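Home Shows Characters Episodes Visits Forum

Two Hours at Stamatbridge

The Zendenden studio sits behind a tire shop in Stamatbridge, and the sign on the door is smaller than the one asking you not to park there. I went on a Monday in August for the fan open house. Zuweira Nutsugah, who created Pokus and still voices him when he sneezes, met us in the lobby and apologized for the smell of rubber.

If you've never seen Pokus, he is a seven-year-old apprentice wizard who has failed every test put to him and remembers them all as wins. His older sister Cisneros does the worrying for both of them. I had assumed she was named after somebody. She was named after a moving company whose van was parked outside during the pitch. 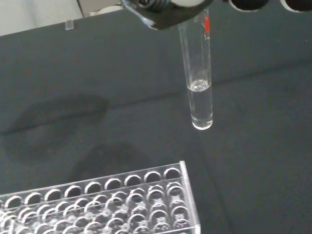
Page 2

The tour started in the story room, where the whole second season is pinned to one wall on index cards. We were asked not to read them. I read the two nearest my head and can report that Pokus gets a hat, and that the hat is a problem.

Eliécer Echeverri directs most of the episodes and seems to have slept through none of them. He showed us the bog scene from the finale, which runs 90 seconds and took 1,439 drawings. Then he played it again with the sound off so we could watch Cisneros's left hand. She keeps almost reaching for her brother's hood and changing her mind. I've seen that episode more often than I'd like in print and had never noticed the hand.

Somebody's kid asked why Pokus is never scared. Nutsugah said he is scared all the time, he just thinks the feeling is hunger. That explains the sandwiches.

Lunch was sandwiches. The gift shop was a folding table with a cash box and one size of T-shirt, large. I bought one. Parking turned out to be enforced, so add that to the price of admission, and take the bus if they do this again next summer.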